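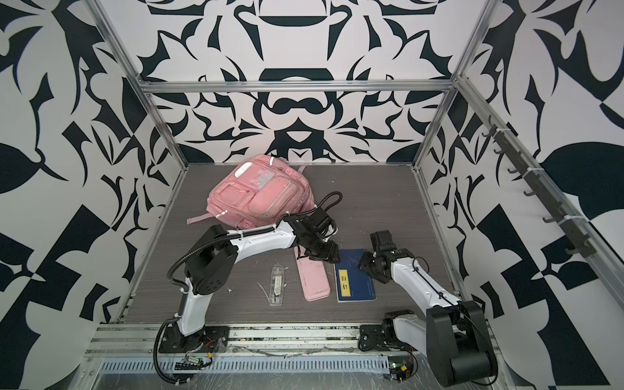 Stumerent merges its two quietest servers, and the neighbours have noticed

Players of the fantasy online game Stumerent logged in after the March update to find that Ditmont and Tasurley, the two least populated servers, had become one. The new world keeps the name Ditmont. Tasurley gets a plaque by the harbour, which can be clicked on for a small amount of experience, once.

The studio, Nyitrai, had promised "a gentle joining of hands". The servers were down overnight and came back at breakfast time with 3,855 active characters sharing a town square built for rather fewer, most of them on horses. The auctioneer could not be seen under the horses. He could still be heard, and trade went on by ear until lunch.

Names were always going to be the sore point. The studio's rule is that where two characters share one, the older keeps it and the younger picks again. The letters that went out list 2,186 clashes, a fair number of which seem to be spellings of the word "shadow". Anyone who loses out gets a free rename and a commemorative hat. The hat is brown.

Guilds follow the same rule, so Ditmont's Lantern Society, founded in the game's first summer, stays as it is, and Tasurley's Lantern Society is for now called Lantern Society Two. Its officers have asked for a meeting. The other Lantern Society has offered to host it, in its own hall, with its own banners up.

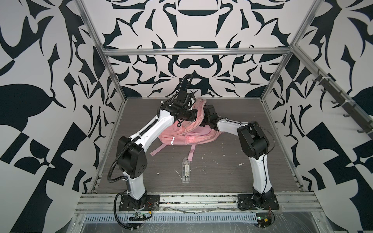 Margit Szabó wrote on the official forum that she had led raids under one name since the first beta and had now been beaten to it by a level four fisherman who hasn't logged in for two winters. She has since written to the fisherman. She would settle, she added, for him turning up and catching something.

Noémi Fodor took the sunnier view that there were finally enough healers. On Tasurley she used to wait most of an evening for a dungeon group and then spend the dungeon explaining it to whoever had come. Her first run on the merged server started before she had finished making tea, and went badly, but with a full party. 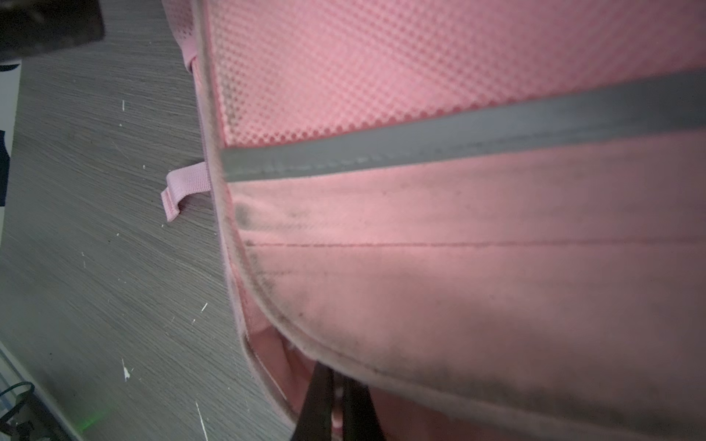 Bank space has caused nearly as much grumbling as the names. Characters coming over from Tasurley could bring their gold, their mounts and 5 bags of belongings, with the rest sold off at vendor prices while they slept. The game's bags have always been spotless, whatever has been carried in them, and wolf livers come out as fresh as they went in. A real one goes grubby along the bottom curve and just under the reflective strip, and its owner has at least some reason to turn it out now and then. Tasurley's hoarders had no such prompting, and several discovered at the border that they owned a great deal of string.

Benedek Fodor posted his full list of sold items, which ran to three pages and included a quest letter he had been meaning to deliver. The vendor gave him one copper for it. Support has told him that the quest can't be restarted, and that the person waiting for the letter will go on waiting by the well.

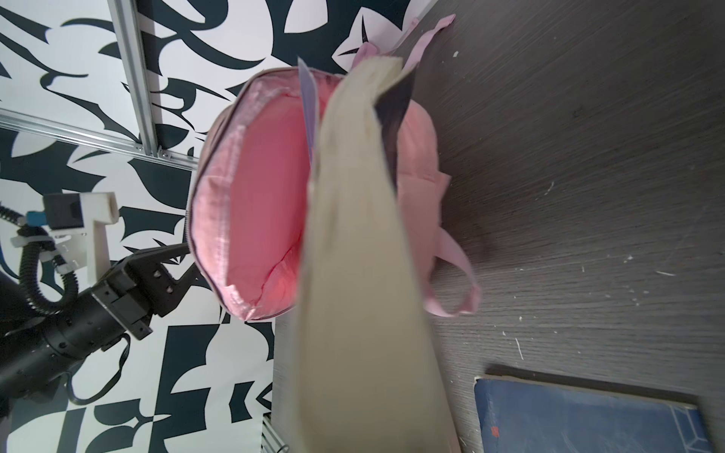 What happens next

Renames are open until the next patch, after which anyone who hasn't chosen will be given a name by the game. The test server's offerings included Bolgrat and Tim. Housing plots come later, and Nyitrai says every cottage will keep its view, though it hasn't said of what.

A second crafting hall is being added on the east side of the square, along with a rule against riding indoors. Compensation of 3,420 gold will be posted to every character who lost a name or a bag, and can be collected from the mailbox beside the auctioneer, once the horses have moved.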